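Courses > Robot Software > Part Two > Chapter 6

Chapter 6. Planning a Reach into a Narrow Slot
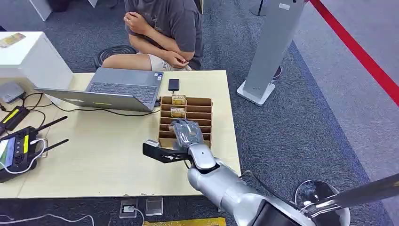 6.1 Why the last centimeters are difficult

In the previous chapter we moved the arm through free space, and the planner could choose among many paths. When the hand comes in front of a cardboard rack with narrow slots, most of these paths disappear. The fingers must point forward to the slot, and a small error of the wrist angle already brings them against the cardboard.

We divide the problem in two parts. The first part brings the hand to a waiting pose before the rack - this is normal planning, with a limit of 2000 samples. The second part is a short straight motion, corrected by the sensor at the wrist. Buppha Ongart used this division in the Voyle planner, and we follow her notation.

The reader should have finished the exercises of Chapter 5. The code for this chapter is in the folder "slots", and it needs only the collision checker which we wrote in Chapter 4.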